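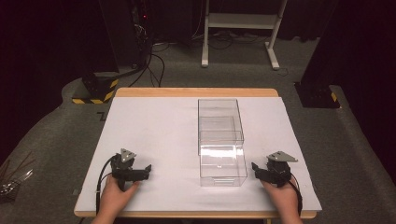

Photo: Tundton Weekly

Last updated July 6, 2022

Search this site Enter keyword Go

I want to put in a good word for the clear plastic box, the plain kind with no lid. Two of them set out on a big white sheet, with a wooden table underneath, look to me like the start of a very pleasant afternoon.

My family has always sorted things on a table. When we moved from Gitmont to Tundton I had 54 shoeboxes of buttons, receipts, fuses and good string, and my idea of a system was a felt pen (usually dried out). I would write "misc." on the end of a box and feel I had accomplished something! Come October I'd be opening all of them again, looking for one picture hook.

A box you can see into spares you all that. You walk by, you spot the hook, you go hang the picture. Friends tell me clear boxes look messy on a shelf, and I suppose they do, a little, but I would sooner look at my mess than lose track of it. The handsome woven baskets they sell over at Bergeron have swallowed more of my scissors than I care to admit.

I'd also say a word for the white sheet. Spread paper over the table before you tip anything out, and the smallest screw shows up against it. When you're done, you can lift the corners and pour the crumbs and dust straight into the trash. I still keep four shoeboxes, for letters, and those can stay shut.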